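Section 3: Setting Up a Guest Room in Your Pritcombe Host Guide

Welcome to the fun part! By now your listing is live and your Plerkness host account is linked, so it's time to turn a spare room into a place people will love waking up in. You don't need new furniture for this. An afternoon is usually plenty.

Before you start
Have your host number handy (ours in these pages is 1416) and open the Rooms tab.

1. Choose Add Room and give it a short, friendly name. Guests see this name on their arrival card, so "Garden Room" beats "Bedroom B" every time.

2. Enter every sleeping spot, including sofa beds. Open each sofa bed fully once and lie on it yourself — you'll learn a lot in five minutes!

3. Make up the main bed with fresh sheets and two pillows per guest. White bedding is easy to bleach and easy to match when you buy more.

4. Put a lamp within reach of the pillow. Try the switch lying down, with your eyes closed.

5. Leave a clear path from the bed to the door. Walk it at night with the lights off and move whatever you bump into.

6. Set the room code under Locks. Use four digits, such as 3544, and never your house number.

7. Press Save, then Preview. The room should show a green dot.

Note: Hosts in the Villanueva and Grendunura areas will also see a Local Extras box. Fill it in! Bakery hours and the nearest bus stop are the things guests ask for most.

Caution: Don't run lamp or charger cords under carpet or rugs. They can overheat. Keep them along the wall and away from bedding.

Caution: Changing the room code cancels the old one right away. If a guest is staying, send the new code first.

If the green dot doesn't appear, check that every sleeping spot has a bed size, then save again. Still nothing? See page 17 for resetting a room — it's quick, and your room name will be kept.

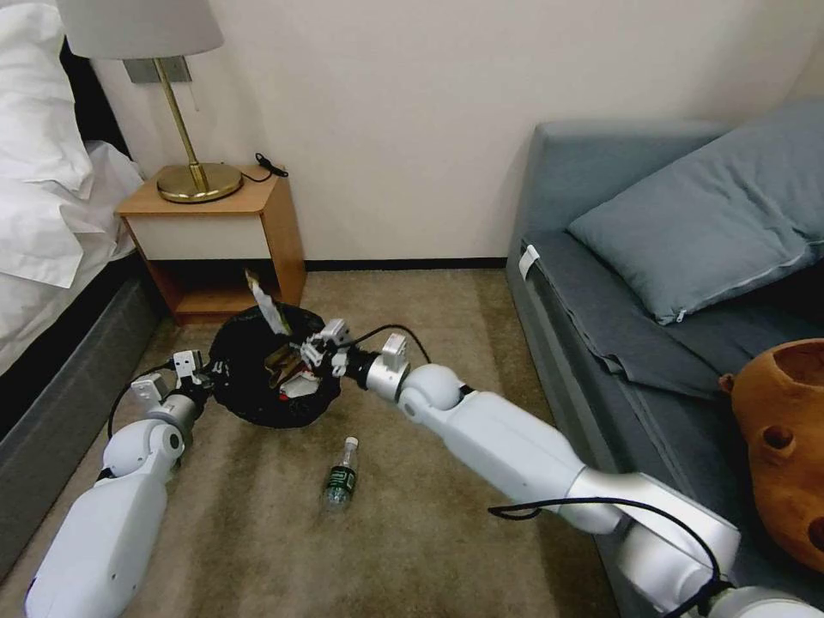
Fig. 3. Bedroom with a made-up bed, nightstand and sofa bed.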